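Reading time: 2 minutes

Where do you keep tall tins that won't stand up in the cupboard?

Asked by Renu Sisodia

Hello all, I hope someone kind can help. We moved to Trallau in August and the new kitchen has lovely shallow cupboards - lovely until you try to put anything tall in them. Tins of crisps, spaghetti tubes and the like simply won't go in upright. I have a mesh tray I was going to use for post, and I wondered about laying them down in that instead, but would they roll about and get on my nerves?

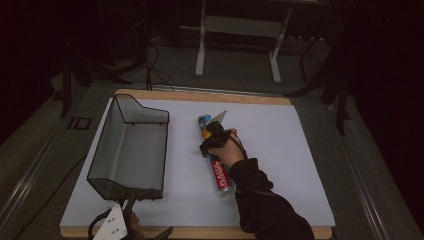
Page last changed: Jan 30, 2005

I'd rather not buy anything new if I can help it, as the move has cleaned us out!

Babita Dubey answered:
Lay them down, my dear, I've done it for years. Try your longest tin in the tray before you give up a shelf to it, and see whether it sits flat or has to go in on the slant. A folded tea towel underneath stops the rolling and the rattling, and if one side of your tray is lower than the other, turn that side towards you so you can reach in without lifting the whole thing out. Do keep anything with a loose lid upright though - I lost a good deal of rice that way.

Ogundipe answered:
just put them on top of the fridge

Serier answered:
Same as Babita, but I use a shoebox. Cut the front down a bit.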